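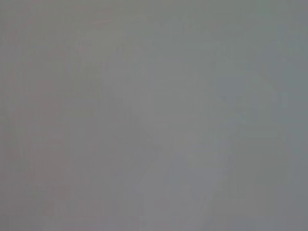

2. Wrist view, teleoperated session, October, 14:20

Operator: Anatole Lacroix. Station: Prillarum bench, Homeo project.

The wrist view is an almost uniform gray, slightly warmer at the left, with no object or edge that can be identified. It is to be marked "no usable detail" and excluded from the training split. The joint and gripper records for the same episode are retained.

Episodes logged to date: 445. Of these, 83 were taught by hand guiding and the remainder by remote control from the Bouvier console. The target for the month is 543.

Operators are asked to check the wrist view before pressing Record and again after each reset. Hand-guided episodes should be kept to about 300 steps. Longer ones are to be split at the regrasp and numbered separately.

Open: confirm with Prindow whether excluded views may stay in the shared archive. A.L. to follow up.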